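Home | Projects | Students | Library | Contact

Print this page | E-mail this page

Night Electricity in the Mernemley Building

Project report, second year, Energy and Buildings
Student: Jurgita Navickas
Supervisor: Brock Lachance
College of Grastent

1. Why I chose the topic

The Mernemley building is used by students from the morning until ten in the evening. After this hour the doors are locked and only the cleaning staff comes in, early in the morning. I live on the other side of the street and from my window I could see that many lights stay on the whole night. I asked myself how much electricity a building needs when no classes are held in it.

In the course we learned mostly about heating and insulation. These are the large subjects and they deserve the time we gave them. But electricity at night was mentioned only on one slide, and when I asked Mr. Lachance for the real numbers from our own building, he told me that the bill comes once in a month and does not separate the day from the night. So we agreed that I would read the meter myself.

The questions of the project were:

How much electricity does the building use between ten in the evening and six in the morning?
Which equipment uses it?
What part of it can be saved without buying anything new?

2. The building

Mernemley has three floors and a basement. The ground floor has the library, the reading room and a small kitchen for staff. The classrooms are upstairs. In the basement there is the archive, the ventilation room and the room with the electrical panels, where the main meter hangs. The building was renovated before I came to the college, and the windows and the roof are in good condition. The lamps in the corridors were changed at the same time, but the lamps in the stairs were not.

The heating comes from the district network and is not part of this report. The pumps which move the warm water do use electricity, but I made the measurements in August, when the pumps stand still. A winter measurement would therefore give a higher result. I would like that somebody continues the work in the cold season.

3. Method

I read the main meter at ten in the evening and again at six in the morning, for one week, and wrote the values in a notebook. The guard opened the panel room for me in the evening. In the morning I came together with the cleaners. After the first week I made some changes in the building, which are described in part 5, and then I read the meter for a second week at the same hours.

For the single pieces of equipment I used a plug meter of the type Chowdary, borrowed from the physics laboratory. It is put between the wall socket and the cable. It cannot be used for lamps in the ceiling or for the ventilation, so for these I took the power from the label or from the renovation papers and multiplied it with the hours. This is less exact, and I marked such values as calculated in my tables.

I have compared the plug meter with a lamp of known power before I started. The value was a little high at very small loads. I did not correct for it, but the reader should keep in mind that the smallest values in my tables are the weakest ones.

4. Results of the first week

In 7 nights the building used 739 kilowatt hours. I had expected less. Mr. Lachance had expected more, and he wrote his guess on paper before I began, so that it would be fair.

The nights were very similar to each other. Only the night after Friday was higher, and this had a simple cause: the dishwasher in the staff kitchen was started late and the coffee machine was left on. From Saturday to Sunday the use was the lowest, but the difference was small. This was the first interesting result for me. A building in which nothing happens uses nearly the same in every night, and so the cause must be equipment which is always on, and the behavior of single persons is of less importance.

The largest part was the ventilation. It runs at reduced speed at night, but it does not stop. The second part was the lighting in the stairs and corridors. Then came the network equipment, the two refrigerators, the computers in the reading room and the vending machine near the entrance. The last one surprised me. It has a cooling unit and a bright front lamp, and it consumed more than the refrigerator in the kitchen, although it is mostly half empty in the summer.

The emergency exit signs use very little and must of course stay on. I include them only for completeness.

5. What we changed

Before the second week I had a conversation with the building manager. He was friendly but careful, and I understand him, as it is he who gets the telephone call when something is not working in the morning. He agreed to the following:

The ventilation of the upper floors was switched off from eleven in the evening until five in the morning. The basement stayed on, since the archive needs steady humidity.

The corridor lamps were put on the motion sensors which were already installed in the renovation. They had been set to "always on" and no person I spoke with remembered when this was done.

The front lamp of the vending machine was switched off. The company Cunau, which owns the machine, gave permission by telephone. The cooling was not touched.

The computers in the reading room were set to go to sleep when they have not been used for a while.

I had also wanted to change the lamps in the stairs, but for this a safety inspection is needed and the time was too short.

6. Results of the second week

The use was lower in every night. The biggest change was from the ventilation, as I had hoped. The corridor lamps gave the second biggest. I was in the building one evening to check the sensors and they reacted well, but on the second floor one sensor looks toward a window and was turned on several times by the car lights from the street. The manager has turned it a little to the side.

In the mornings we asked the cleaners if the air felt bad in the classrooms. They answered that it was warmer than before but not unpleasant. I must say that August was dry and not very hot, and the classrooms were not full in the daytime. In September, with full classes, the answer can be another one.

The archive was checked on the humidity instrument and there was no difference to the first week.

7. Discussion

My measurement has some weak sides. Two weeks are a short time. The weather was not the same in both weeks, and I have not corrected the results for it. Also I was reading the meter with my own eyes, and one morning I came late because the tram did not go, so this value was taken later than the others and I shortened it by calculation.

I was also thinking about whether the staff behaved differently because they knew about my project. It is possible. The librarian told me she had started to unplug her radio. For the total it makes almost nothing, but it shows that people react when they are asked.

The saving is mostly from settings. The sensors were there, the timer for the ventilation was there, and the sleep function was in the computers. I think this is typical for renovated buildings: the equipment is bought and installed, but after that the settings are not looked at again. I recommend that one person in the college gets the task to go through the settings once in a year, best before the winter.

8. The computers in the reading room

Many students asked me about the computers, so I give them a separate part, even if they are not the largest consumers. There are 19 of them. Asleep, each one used 2 watts on the plug meter, and when it was on but nobody worked with it, the value was many times higher. Monitors were measured separately and behaved well, as they go dark by themselves.

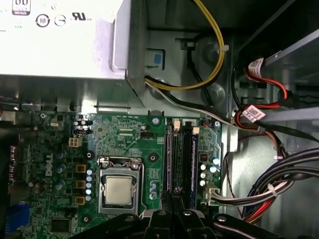
A desktop computer takes more from the wall than its parts receive, and the difference becomes heat. How large this difference is depends mainly on the power supply, and before my project I had never looked at one. It is the big silver box over the green motherboard, with the yellow and black wires coming out next to it, and the efficiency badge with the "80" is printed on its top together with the UL mark and others. When the computer is closed, one does not see any of this, and for this reason I recommend that the college asks for the efficiency class in writing when the next computers are ordered. For the computers that we already have, the sleep setting is enough and should remain as it is now. The complete tables with all meter readings are in the appendix, which can be borrowed from Mr. Lachance.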